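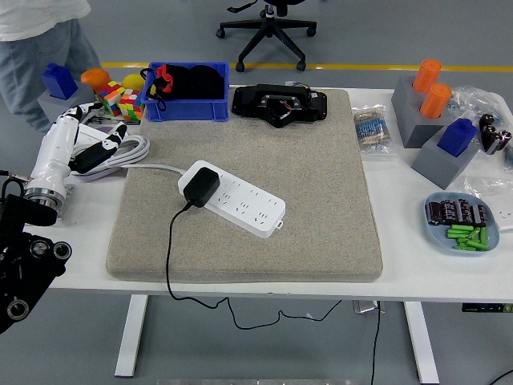 ## 4. Setting Up Your First League Season

Welcome to the fun part! Your copy of Hundel is installed, you've picked a username, and now you get to build a real fantasy soccer league from the ground up. This section takes you from an empty league page to a full schedule with squads picked and the first round ready to score.

You'll need the email addresses of everyone who wants to play, plus a name for the league. (Don't agonize over the name - you can change it as often as you like until the first kickoff.)

### 4.1 Create the league

1. Open Hundel and choose **Leagues > New League**.
2. Type a league name. Anything up to 40 characters works, accents and all.
3. Pick a competition from the list. The player pool loads by itself, and for the Zestitz Premier Division that means 1,242 players with positions, clubs, and last season's totals already filled in. Scroll through it, it's a great way to lose an evening!
4. Set the number of managers. The limit is 12.
5. Choose **Head-to-Head** or **Total Points**.
6. Press **Create**.

**Note:** Head-to-Head needs an even number of managers. If you have an odd number, Hundel adds a house team called Sotia, which gets the average score of the round. Sotia has beaten plenty of proud managers, so don't treat it as a week off.

**Caution:** The competition can't be changed after you press **Create**. If you picked the wrong one, delete the league and start over before you send any invitations.

### 4.2 Invite your managers

1. On the league page, open the **Managers** tab.
2. Paste in the email addresses, one per line.
3. Tick **Let managers invite others** if you want the league to fill up on its own.
4. Press **Send**.

Each manager shows as *Waiting* until they accept, then turns green. Invitations run out after seven days and you can resend one by clicking the envelope next to the name.

### 4.3 Choose your scoring rules

The standard rules are good ones, and if this is your first season we'd happily point you straight at them. A goal from a defender is worth more than a goal from a forward, clean sheets count for goalkeepers and defenders, and the captain's points are doubled.

If you love to tinker, you're going to have a great time in here:

1. Open **Rules > Scoring**.
2. Choose **Standard**, **Lodhi**, or **Custom**.
3. With **Custom**, type a value next to each event. Negative numbers are fine.
4. Press **Preview** to replay last season with your numbers.
5. Press **Save Rules** when you're happy.

The Lodhi set rewards tackles, blocks, and interceptions, so that holding midfielder you've always defended in arguments finally gets some respect. Under Lodhi rules the top scorer in the Zestitz preview finishes on 1,410 points, and he's a center back!

**Caution:** Rules lock at the first kickoff of the season. Yellow and red card values lock with them, even if you left those boxes blank. A blank box counts as zero.

### 4.4 Run the draft

You can draft live, with everyone picking in turn, or let each manager buy a squad from a budget of 200 credits. Live drafts are louder. Budget squads are easier when people can't all be online together, and two managers may end up owning the same striker.

**For a live draft:**

1. Open **Draft > Schedule** and pick a date and time. Hundel shows the time in each manager's own time zone.
2. Set the pick clock. We like 90 seconds - long enough to think, short enough to panic a little.
3. Press **Shuffle Order**. The order reverses every round.
4. When the draft room opens, press **Start**.

If a manager's clock runs out, Hundel takes the best available player from that manager's wish list. With no wish list, it takes the highest scorer from last season who fits an open position.

**For budget squads:**

1. Open **Draft > Budget**.
2. Set the deadline.
3. Press **Open Market**.

**Note:** Squads need 15 players, including two goalkeepers. The **Confirm** button stays gray until every position is filled.

### 4.5 Set the trade window

1. Open **Rules > Trades**.
2. Choose how many trades each manager may make per round.
3. Choose a closing round. Most leagues stop trades in November and open them again after the winter break.
4. Decide whether trades need a league vote.

A vote needs more than half of the managers, and the two clubs in the trade don't get a say. Votes stay open for 24 hours, or until the next kickoff if that comes first.

### 4.6 Check the schedule

Open **Schedule** and look through the rounds. Postponed games move to the round in which they're played, and the points move with them. If all looks well, press **Publish** and every manager gets the full list of matchups.

Picking a lineup and choosing a captain are covered in Section 5.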